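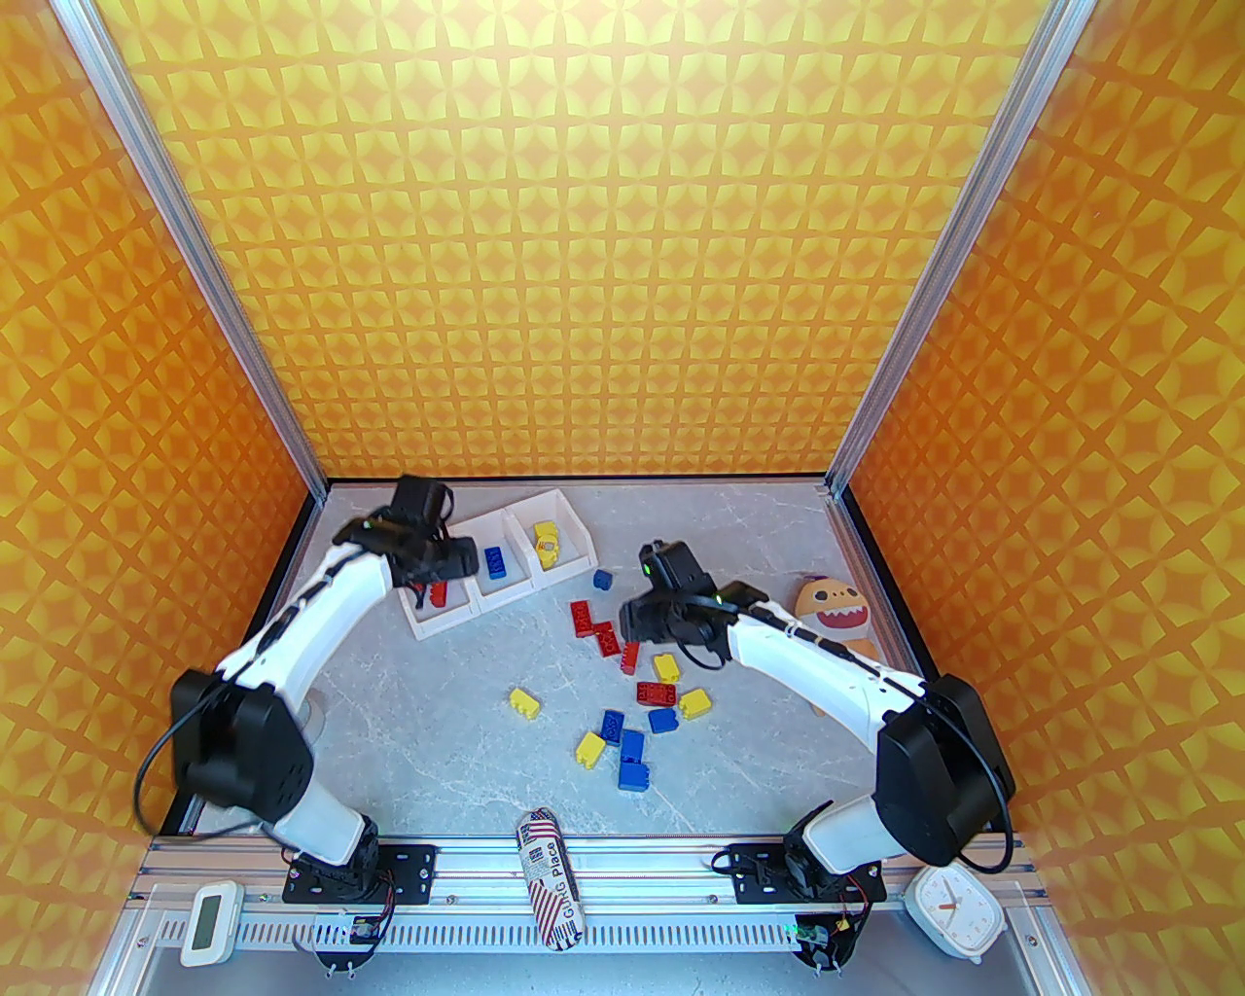 I finally got around to sorting the toy bricks. Red, blue and yellow, all mixed together in one bag since we moved to Timville. Posting as I go in case anyone else has a bag like this in a closet.

The bag came from a rummage sale in June. It was sold as one lot, and the tag just said "bricks, mixed." I paid 2 dollars for it. I would have paid more, but I didn't say so.

First step was washing. I put the bricks in a mesh laundry bag, tied the top and left it in a sink of warm water with a little dish soap. Swish it, let it sit, swish it again. The water went gray fast. I changed it and did the whole thing over.

Don't use hot water. I did that with a different set years ago and some of the bricks never gripped right afterward. Warm from the tap is enough.

Drying takes longer than washing. Water gets up inside the tubes on the underside and stays there. I spread them on a bath towel, studs up, and left them overnight. In the morning I shook each handful over the sink and there was still some water in them. Another half day on a dry towel took care of it.

A salad spinner would work too, if you have one you don't mind using for this. I do mind.

On to the sorting. People have strong feelings about whether to sort by color or by shape. I've tried both. For a big collection with a lot of special pieces, shape is better. You can find a red piece in a pile of mixed colors, but you can't find one small hinge in a pile of red.

This isn't that kind of collection. It's three colors and plain bricks, so color it is.

The tray is white plastic with three open compartments. One color each: red on the left, blue in the middle, yellow on the right. I like a white tray for this. Every color shows up against it, and you notice right away when something is in the wrong place.

Put one brick in each compartment before you start. It saves making labels. A kid who can't read yet can look at the brick and know where the rest go. I picked this up from the toy library in Erkby, where every bin has one piece glued to the front.

I didn't glue anything. The first brick just sits there as the marker until the others cover it up, and by then you don't need it.

Work on a hard, flat surface. I used to do this on the rug and I lost pieces every time. On a hard top you can slide the bricks with the side of your hand, and nothing sinks in. The downside is the noise. Put a towel under them if someone in the house is asleep.

Spread the bricks out before you pick any up. Don't work from a heap. If they're in one loose layer you can see all the colors at once and go through them one color at a time.

I do yellow last. No good reason — I just like finishing with the bright ones.

Someone asked if it's faster to do one color at a time or to take whatever brick is closest. One color at a time is faster for me. When I take whatever is closest I have to decide where each one goes, and after a while I start dropping blue ones in with the red. With one color I don't have to think about it.

If two people are sorting, give each person a color and leave the third for the end. Otherwise you both reach for the same brick all evening.

What to do with bricks that are stuck together: don't use your teeth. I know everyone does. It leaves marks, and these came from a rummage sale. Press a bigger brick onto the top of the stuck pair and rock it sideways. The bigger one gives you something to hold and the pair usually comes apart.

For two thin flat ones, slide an old plastic card into the seam at the corner and twist a little. Not a knife. A knife slips, and it chews up the edge.

I pulled out anything cracked or chewed. Thirty went in the trash pile. A brick with a crack in it won't hold, and it will be the one at the bottom of the tower. No sense keeping it.

Total that made it through: 156. That's after throwing out the bad ones. I counted because I want to know if any go missing, and because the next person who gets them might want to know.

I have a cousin with 2,000 of these in a plastic tub, never sorted, and the kids play with them fine. So none of this is required. I just find that a small set gets used more when you can see what's in it.

Storage. The tray is for sorting and for playing, and it has no lid, so I don't use it to put things away. Once a color is done it goes in its own zip bag, and the three bags go in a Skoltmont shoebox-size bin with a snap lid. The bin is clear, which matters more than I expected. The last box I used was solid and it got ignored for a year.

Leave a little air in the zip bags. If you press them flat the corners of the bricks poke through the plastic after a few months.

Question I got about stickers: there was one brick with old sticker glue on it. Cooking oil on a paper towel, wait ten minutes, rub, then wash with dish soap. It came off clean. Try it on one side first if the plastic looks old.

Another question, on faded bricks. Some of my blues aren't quite the same blue. I put them all together anyway. If you start a separate pile for slightly different blue you will end up with a lot of piles.

For cleanup after playing, the tray goes back out and everybody drops bricks in by color. It takes a few minutes longer than dumping them in the bin. Little kids don't seem to mind — for them it's part of the game. Older ones will complain, and then they do it anyway.

One thing I'd change: I'd want a tray with deeper compartments. It's fine for a small batch, but I had to empty it into the bags more than once to get through everything.

I checked under the furniture before I put the bin on the shelf. Two bricks, one red and one yellow, plus a button and a lot of dust. Both bricks are in the count above.

Next up is the wooden train track, which is missing most of its curves. If anybody in Timville has spare curved pieces, I'll trade you for straight ones. I have plenty of those.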